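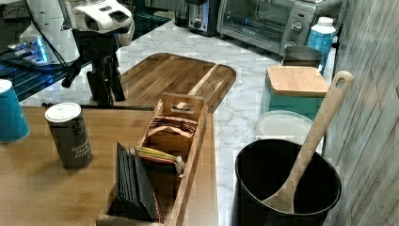
The kitchen counter, with the toaster, the oven and the large cutting board.

Call for participants: how people lay out a kitchen counter

Protine is looking for 31 adults to take part in a study of everyday kitchen tidying at our test kitchen in Wumley. Each person comes for one session, works alone at the counter and is paid for their time. You don't need to be a good cook or a tidy person. We would like a mix of both.

Closing date for applications: 3 May 2023. Sessions run through the rest of May.

What the study is about

Most kitchens have a few things that live on the worktop: a toaster, a canister or two, mugs, tea, pepper, a chopping board. People put these things in different places and have different views on what should be within reach. We want to record where people put them, in what order they move them and how much clear space they leave to work in. The results will be used by Buzatu, who make storage containers and counter trays, and a summary will be sent to everyone who takes part.

We are not testing how fast you are. There is no correct layout and you will not be given a score.

What you will be working with

The worktop is white with a grey marble pattern. The items are ordinary ones and change a little between tasks. For the tray task the containers stand along the back and there is a wooden tray in the middle with nothing on it. You will have a square container with a bamboo lid, a clear round canister, a white mug with a green handle, a black pot with a wooden spatula in it, and a box of cereal, among other things. The toaster oven has a striped dish towel folded over the top, which you may move or leave. Neither the toaster nor the toaster oven will need to be switched on.
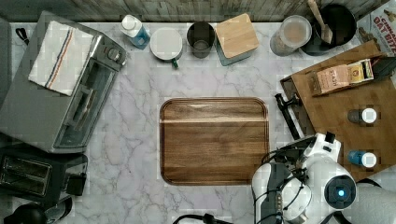
What happens in a session

A session lasts 80 minutes, including a break. You will be asked to do the following:

Read the information sheet and sign the consent form.

Set out the counter as you would want it before making breakfast for two people.

Choose what belongs on the tray and put it there. You may leave the tray empty.

Clear a working space for the cutting board without putting anything on the floor.

Take a break. Tea, coffee and water are provided.

Set out the tea things for guests. This task uses the cutting board, a cup, the ground black pepper and a wooden tea bag organizer with a handle. The organizer has tea packets in the compartment behind the handle. You can carry it to another place or leave it where it stands. The pepper is there because many people keep it beside the tea and we want to see who moves it.

Answer a short set of questions about your own kitchen at home.

You can stop at any point without giving a reason and you will still be paid in full.

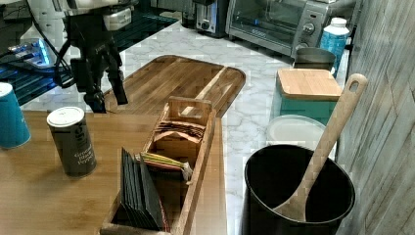

Who can apply

You should be 18 or over and prepare food at home at least a few times a week. You should be able to stand for up to 16 minutes at a time and lift a filled canister with one or both hands. Please tell us if you would prefer to work seated. The lower wooden table in front of the counter can be used for some of the tasks, but not for all of them.

Left-handed people are especially welcome, as we had too few in the last study. We would also like to hear from people who share a kitchen with other adults.

Please do not apply if you work for Protine or Buzatu, or if you took part in the pantry shelf study at Dumport.

Payment and travel

You will be paid £80 by bank transfer after the session. Bus and train fares from within Wumley and Dumport are refunded on top of this, so please keep your tickets. There is parking behind the building but spaces can't be reserved.

Recording and your details

Sessions are filmed from above the counter. Recordings are stored under a number and not under your name. You can ask for yours to be deleted up to the date given on your consent form.

How to apply

Fill in the form on the Protine studies page or pick up a paper copy from our front desk in Wumley. Please include a few lines, 200 words at most, on what you keep on your own worktop and where it stands. Photographs of your kitchen are not needed.

We will reply to all applicants, including those we can't offer a place. If you are chosen we will send you a list of free session times, morning and afternoon, and ask you to pick two.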